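Chapter 3
Caring for Clothes and Household Fabrics

Aims of this chapter

By the end of this chapter you should be able to:
name the main fibres used in clothing and bedding
read a care label and follow it
choose a suitable way to store a garment
explain why some fabrics wear out sooner than others

3.1 Why fabric care matters

Most households own more cloth than they think. Besides clothes there are sheets, towels, curtains, blankets and covers, and each has to be washed, dried and put away. When this is done badly, fabric shrinks, fades, stretches or grows thin long before it should.

Selamawit Woldemariam ran the laundry at a small hotel in Ukdale for many years. Her stock book listed 543 items, from pillowcases to staff shirts. She found that the towels lasted well but the knitted jumpers worn by the porters did not. They had been kept on wire hangers, and the weight of the wool had pulled the shoulders out of shape. Once they were folded and kept on a shelf, the stretching stopped. 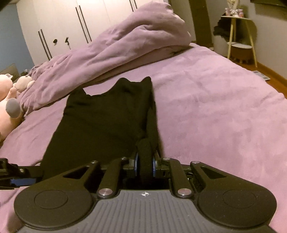
Knitted fabrics are made of loops, and loops can move. This is what makes a jumper or a T-shirt comfortable to wear, and it is also why a heavy knit is better stored flat. Woven fabrics, such as shirt cotton and linen, are made of threads that cross at right angles. They hold their shape on a hanger but crease sharply when folded.

Pile fabrics, including velvet and plush, have a raised surface. Heavy objects left on them will flatten the pile. Light brushing or gentle steam will often lift it again, but check the label first.

3.2 Fibres

Fibres fall into two main groups. Natural fibres come from plants or animals. Man-made fibres are produced in a factory, some from wood pulp and others from oil. Many garments contain a blend. A label reading "50% cotton, 50% polyester" describes a fabric that dries faster than pure cotton and creases less.

Before you read on

Look at the labels on three garments you own. Write down the fibres in each and the highest washing temperature allowed. Keep your list, as you will need it for the table in section 3.4.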